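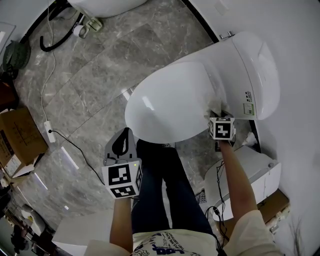

Re: [restance-data] Lid batch and the plan for the next one

My trouble with the lid batch starts with what we are calling an example. The spec has one line for it, "open the lid with both hands, close it again", and everything that decides whether the thing can be learned sits outside that line. Where does the left hand go while the right one is up by the hinge? In this take the right gripper is pressed against the edge of the lid near the hinge and the left one is pointing its finger at the front rim, with the lid still shut. I can make a case for either of those as the hand that does the work. The system will have to make a case too, and it will make it from whatever the majority of the operators happened to do that day.

I've read the message from the collection side three times and I'm going to answer it in pieces. I'm leaving the text in so that people who joined after January can follow.

On September 9, 2024, the collection desk at Lawal wrote:

> Hello all,
>
> The lid batch is in. We recorded 400 takes and 358 of them passed
> the automatic check, so we are calling this task finished and
> would like to move the operators on to the flush panel and the
> seat on its own.

Please don't call it finished yet. The automatic check looks at whether both sets of markers were tracked for the whole take and whether the file has a proper start and end. It has no idea what a lid is. You could wave both grippers over a closed lid, put them down politely, and pass. I'm not saying anyone did that. I'm saying that 358 is the number of takes in which we know where the hands were, and the message reads as if it were the number in which the job was done.

The other 42 bother me just as much. I'd like to know where in the take they failed. My guess is that a good share went wrong at the same moment, when one hand is in close to the tank and the cube gets turned away or hidden behind something. If so, we have thrown out the hardest part of the movement and kept the takes from people who found a way of not going there. A system trained on that will be very good at the easy version. We had this with the cupboard doors at Warnitz and we spent the spring pretending it was a training problem.

> Operators report that the task is easy to pick up. Most were
> comfortable after a few practice goes and the average take got
> shorter over the week.

Shorter than what? People get quicker because they stop hesitating, fine. They also get quicker because they stop looking, settle into one approach and repeat it. After a day of lifting the same lid your hands know its weight and you no longer feel for the rim at all. The feeling about is the bit I want. The robot will be hesitating for its entire working life and we are handing it a pile of examples by people who have none left.

Can we see the takes in the order they were made, per operator? I'm not after league tables and I don't care who was slow. I want to lay the first takes next to the last ones and see whether the paths have collapsed into a single groove. If they have, I would sooner have the early half and bin the rest.

> All takes were made in the Utedon room with the unit in its
> normal position. Lighting was kept constant for consistency.

This is where I start grinding my teeth. Consistency is lovely in a test and I don't see what it buys us in a training set. One room, one unit, one angle, one set of lights. The pale lid against a pale wall on grey marbled tiles is already a hard thing to see, and I'd be happy to have hard things if they came in more than one flavour. What we'll get is a system that knows where the Utedon lid is, in the same way I know where my own light switch is in the dark. Put me in a hotel and I'm patting the wallpaper.

There is at least some honest mess on the floor in there, with a power strip lying on the tiles and cables wandering across, a cardboard box by the wall, part of a second toilet in view. I was glad to see it. Please don't let anyone tidy up for the next batch in the name of consistency. But please do move it. If the strip is in the same spot in every take then it becomes a landmark, and the first time somebody unplugs it and carries it off we'll be here writing to each other about a mysterious drop.

Same complaint about clothes, while I'm at it. A white T-shirt with a cartoon on the front is fine by me. If it's the same shirt all afternoon, say so in the session notes so the takes can be grouped. I don't want half of an afternoon in training and the other half in the test split, with everybody congratulating one another on the score. That happened once with a striped jumper and I am not going through it again.

> The hand-held grippers performed well. We see no need for
> further takes on the real arm before training.

I'd like this one argued on the list before it becomes policy, because it has slipped in twice now without anyone objecting. A person holding a gripper has a wrist behind it, and a shoulder, and a pair of feet. When the lid is awkward they lean in over it. They change their stance without thinking and none of that is in the file, only the hand positions that came out of it. The Restance arms are bolted to a base. Some of these hand paths will be out of reach, and some will be in reach only if one elbow goes through the tank.

Has anyone run the accepted takes through the reach check? It's a night's work for the machine in the corner and it would tell us something. If most of them come back fine I will say so here, in public, and buy the biscuits. If they don't, then the number of takes is beside the point.

And there's force, or the lack of it. The markers tell us where a gripper was and say nothing about how hard it was leaning. Two takes can look identical on paper with one operator brushing the edge of the lid and the other shoving it. A lid of this sort may have its own ideas about how fast it wants to move, too. I asked in January whether we could at least have the operator note "resisted" or "didn't" after each take, by voice, no typing. I was told it would slow things down. Yes, it would slow things down a bit.

> For the next stage we propose 23 operators and a shared target,
> so that the load is spread fairly.

More people is good and I'm pleased somebody found the money. A shared target is a bad idea. With a shared target the quick ones fill it and we end up with the habits of the quick ones, plus a thin scattering from everybody else. Give each person their own small number and stop them when they reach it, even if they're enjoying themselves. I'd include left-handed people on purpose, and tall ones and short ones, and I would not show any of them the demonstration clip first. The clip is how you get 23 copies of the person in the clip.

I know how this reads. I'm the one who always turns up after the work has been done and says it should have been done differently, and I wasn't the one standing over a toilet with a gripper in each fist for a week. The operators did what the sheet told them. My quarrel is with the sheet, and with the idea that a total going up is the same as the system getting nearer to lifting a lid it hasn't met.

So before the flush panel starts, what I'm asking for is this:

- the rejected takes, kept and not deleted, with the time at which tracking went
- take order and session for every file, in a form I can sort
- the reach check on all of the accepted ones
- seven takes pulled out blind from the accepted pile and watched from start to finish by two people who write down, separately, whether the lid opened and which hand opened it

The last one costs an hour. If the two lists agree, carry on and ignore most of the above. If they disagree on which hand did it, then the one-line spec needs rewriting and I'd want that done before a single operator touches the flush panel. I can draft a version tonight - two hands named, what each is for, and what counts as the end - but I'd rather somebody from the Lawal side did it, as they've seen the takes that went wrong and I've only seen what was uploaded.

One small thing for whoever packs the Utedon room up. The spare set of grippers went back to Warnitz with the wrong charger, and we have yours. It's in the tray by the door with a note on it.

--
You are receiving this because you are subscribed to restance-data.
To leave the list, send an empty message with "leave" as the subject.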